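Notebook, cell 2, August

Start 08:15. Gion had left both arms powered from yesterday evening, so I sent them to the rest pose and let them stay there ten minutes before I touched anything. The left shoulder gives a small knock when it begins to move. I wrote the same in July. It does not get worse, but it also does not go away.

First the count, as Reiko asked for it. The folder has 1705 episodes. The plan we made with Lasis says 1000 good ones for the cable sorting, so on paper we are finished and on paper we could go home. I opened the folder and looked at episodes in random order until the coffee break. Many are fine. Many others have the same fault: the operator waits too long before closing the gripper, one can feel the person thinking, and the model will learn the waiting together with the grasp. Gebhard says we can cut the pauses by software. I tried his script on a few. It also cuts the short stop before release, and this stop we need, otherwise the cable is thrown and does not lie down. I put the script aside and wrote him a message.

Decision for now: we do not delete anything. I add a column "hesitation" in the sheet with yes / no / not sure. Naa will mark independently from me and then we compare. If we disagree on many, the column is worth nothing and we must define it better.

Calibration, 10:40. Left arm good. Right arm was off in the wrist, the gripper arrived a little turned compared with the leader. I did the Skirkura routine two times, the second time with the elbow folded, and after this it was correct. To remember: the routine does not warn when it starts from a wrong elbow position. It simply finishes and says OK. Andri, please put this in the wiki, you have the rights and I do not.

Teleoperation with Naa before lunch. She drives the left side and I drive the right. We agreed on some rules and I write them here so that the next pair has the same:

The arm that is not working stays high and still. No small corrections.
Go down straight, do not sweep over the rim of a basket.
If a cable falls outside, do not save it. Stop, mark as failed, reset by hand.
Between two episodes somebody stirs the cables. Naa stirs better than me, I only turn them over.

We recorded 10 in this way, and I watched them all once at half speed. They look calmer than the July ones. The timestamps of the left wrist jumped in one file, I keep it apart until Gebhard has seen it.

Variation of the set-up, afternoon. Reiko is afraid that the policy will learn the place and not the object, and I agree with her. When everything always stands in the same line, the arm can succeed almost blind. So every block of recordings gets its own layout, written in the sheet before the first episode.
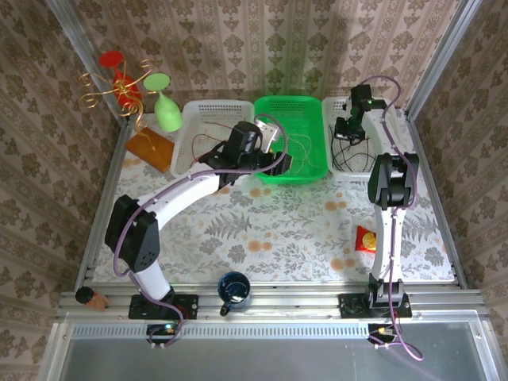 For the layout sheet I first had one field called "background" and it was too vague, everybody wrote "as usual". Now there are three fields: containers, cloth and wall, other objects. For this block I entered under containers: white, green, white, in a row at the back wall, thin brown wires in the left one, black cables in the right one. Under cloth and wall: grey ferns with orange-tan dots, brown damask. Under other objects: dark blue mug between the arms, red snack packet beside the right arm, glass holder with the red and the pale green glass in the back left corner. For the next block I want to exchange the green basket with one of the white ones and leave the rest, so that we change only one thing.

Open points:
Ask Miettinen if the spare gripper fingers are sent.
The Durkar export still writes the episode length in frames, we need seconds.
Naa and I compare the hesitation column tomorrow at 09:00.
Left shoulder, the knock. Gion wants to open the housing, I would prefer to wait until this block is recorded.

Stopped at 17:05, arms in rest pose, data copied to the second disk.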